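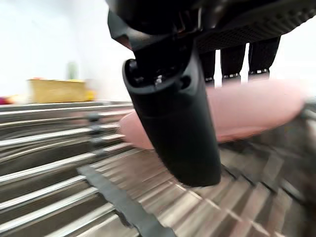
Karras Linen Tea Towels, set of 2

I've had my own pair of these going since last June and I still reach for them first – they dry a wine glass without leaving fluff all over it! The linen is woven for me at the Zirnmont mill and gets softer with every wash (mine were pretty stiff for the first 4, so stick with it). Wash warm, skip the fabric softener, hang to dry. Each towel has a loop at one corner. Orders placed by Fri 1 May ship from my Mesergate studio the following week.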